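Readers wanted for the Bralar harbor ledgers

The Kaczorowski reading room holds 22 boxes of papers from the old customs post at Bralar, and the local story is that the place ran on smuggling while the collectors looked away. It's on the town website. It's on a mug. I have yet to see one page that backs it up, and I'd like people to help me check.

We need readers to transcribe 2465 entries of duties paid on salt, rope, sugar and spirits. Sessions start in February and run on Tuesday evenings. You should be able to read old handwriting, or be stubborn enough to learn. 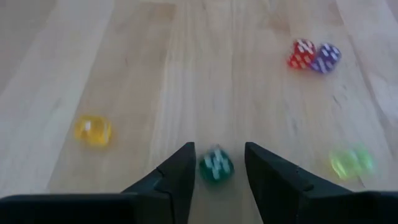
Do I need a history degree?
Plain patience matters more, and some of the worst transcriptions we have came from people with degrees who guessed at a name and moved on.

Pay is 30 dollars a session. That is not much, and I won't call it an "opportunity." Coffee is free, parking isn't.

Please don't apply if you've already decided what the ledgers say. A previous count, done for the Gondby pamphlet, found 576 "suspicious" cargoes. Most of those seem to be ships whose captains couldn't spell.
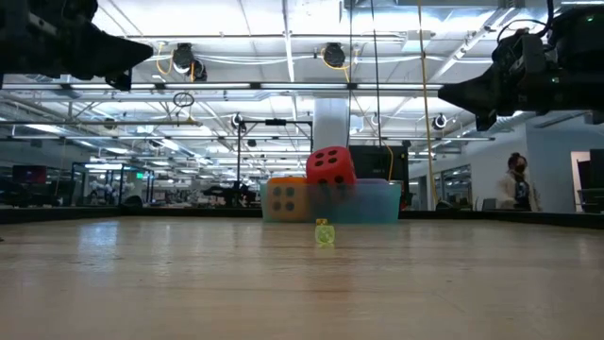
Each entry gets read twice, by two people who haven't compared notes, and where they disagree it stays marked as unclear until a third reader has looked. Slow, yes. Wanda Czerwiński keeps the master list and will send it back if you skip the margins.

To apply, write a few lines to Witold Grabowska at the Kaczorowski reading room, Tillo Street entrance. Say which evenings you can't make. No résumés, please.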